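Dezember, abends

Heute habe ich wieder bis spät am Budget gearbeitet. Nandi will die Liste noch vor den Feiertagen haben, und ich bin mit dem zweiten Posten nicht zufrieden. Das Angebot von Divmont für neue Greiferfinger liegt bei 600 Euro pro Paar. Kauppinen ist billiger, aber die Lieferzeit ist 96 Tage, und so lange können wir nicht warten.

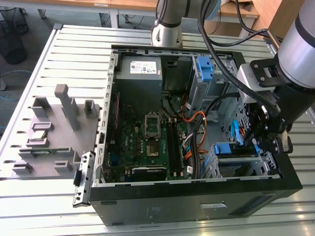
Arbeitsplatz mit offenem Rechner, links die Halterung mit CPU und Speichermodul.

Die Halterung möchte ich im nächsten Jahr aus Metall bestellen. Vojtěch meint, das ist Luxus, gedruckte Teile kosten fast nichts. Er hat wohl recht. Ich habe die Zeile trotzdem stehen gelassen, mit 200 Euro, und ein Fragezeichen dazu geschrieben.

Schwieriger ist die Frage nach den Kameras. Uldis wünscht sich für beide Arme bessere, und er hat mir am Nachmittag lange erklärt, warum die Kabel im Gehäuse so ein Problem für die Erkennung sind.
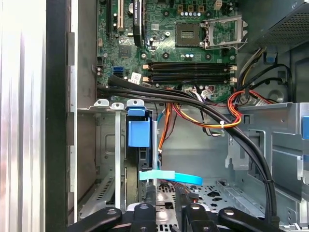

Blick vom Greifer auf den leeren CPU-Sockel und die Kabel.

Für zwei Kameras mit Montage rechne ich 2.000 Euro. Das ist fast die Hälfte von dem, was wir überhaupt haben. Ich habe Ankica gefragt, ob man sie über Tiltel mieten kann, sie will morgen dort anrufen.

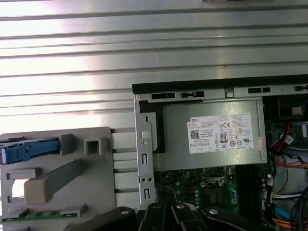
Dann fehlen noch die alten Rechner zum Üben. Lempi kennt einen Händler für gebrauchte Geräte und fragt ihn nach einem Preis für eine ganze Palette. Die Wartung habe ich noch gar nicht eingetragen, das muss ich morgen früh machen, vor dem Gespräch mit Nandi.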